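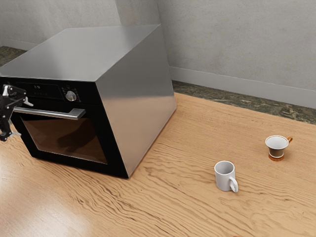

Melati Oei wrote to ask why her countertop oven browns the left side of a tray of biscuits and leaves the right side pale, and whether the thermostat needs replacing. The thermostat is rarely the cause. In most small ovens the fault lies with placement, tray size or a dirty cavity, and all of them can be checked in an afternoon with no tools beyond a thermometer and a screwdriver.

Keeping a Countertop Oven Accurate

Reading time: 4 minutes
Print this page | E-mail this page
Filed under: Kitchen > Small Appliances > Care and Upkeep

Clearance

A countertop oven sheds heat through its top and sides. Leave 3 inches at the sides and back unless the manual calls for more. The top stays bare. Bread bags, cutting boards and paper towels do not belong on it, even when the oven is off, as they tend to still be there when it is next turned on.

Check the legs. If the oven rocks when you press on a corner, liquid batters will bake thicker on one side. Put a small level on the rack, first left to right and then front to back. Most legs screw in and out by a turn or two. If yours are fixed, put a thin heat-safe pad under the short one. Folded cardboard compresses and should not be used.

On a wooden table, feel the surface beneath the oven after a long bake. Warm is acceptable. If you cannot rest your palm on it, put a ceramic tile or a metal sheet under the oven, keeping an air gap between the two.

Testing the temperature

Hang an oven thermometer from the center of the rack. Do not let it touch the wall or the tray. Set the dial to 350 °F and wait through several full heating cycles - the first peak always runs high and should be ignored. Write down the highest and lowest readings over the next half hour. The midpoint between them is the true setting.

My own oven, a Ristgate, has a midpoint of 336 at that mark, so I set the dial a little above what the recipe says. A strip of tape on the side of the cabinet records the correction. Repeat the test each April, or after the oven has been moved any distance.

If the midpoint is off by more than 50 degrees, or if the swing grows wider from one test to the next, the sensor or its contacts may be worn. At that point repair is a job for a service shop.

Uneven browning

Lay slices of plain white bread edge to edge over the whole rack and toast them at a medium setting. The pattern on the bread is a map of the heat. Mark each slice by position before removing it.

A pale strip along the front usually means a door that does not close fully. Look for crumbs in the lower hinge. A dark patch in one corner usually means that the tray sits too close to an element. A tray that fills the rack from wall to wall blocks the flow of air and will brown at the edges in any small oven, so choose one that leaves an inch open on every side. Melati's tray was of this kind and had been pushed against the left wall.

Dark trays brown faster than shiny ones. With a dark tray, lower the dial by 25 degrees and begin checking early.

Cleaning

Unplug the oven and let it cool completely. Empty the crumb tray after every few uses. Grease left on it smokes and can catch fire.

Wipe the inside walls with a damp cloth and a drop of dish soap, then with clean water. For baked-on spots, use a paste of baking soda and water, left on for 30 minutes. Keep it off the heating elements. Do not spray anything into the cavity. Spray reaches the sensor and the wiring behind it.

Brushed metal panels should be wiped along the grain. Steel wool leaves scratches that hold grease. I use Drusico cloths on the outside, but any soft cloth will do. Dry the control strip at once, and put no liquid directly on the knobs or buttons.

For the glass, a plastic scraper held flat works on cold grease. Clean the gap at the bottom of the door with a cotton swab.

The cord and outlet

Plug the oven directly into a wall outlet. Most household extension cords are too thin for the load. Do not run a kettle on the same circuit while the oven is heating - the two together will trip many breakers. A plug that is hot to the touch, or an outlet that has browned, should be taken out of use until an electrician has looked at it.

Last revised Wednesday, December 9, 2020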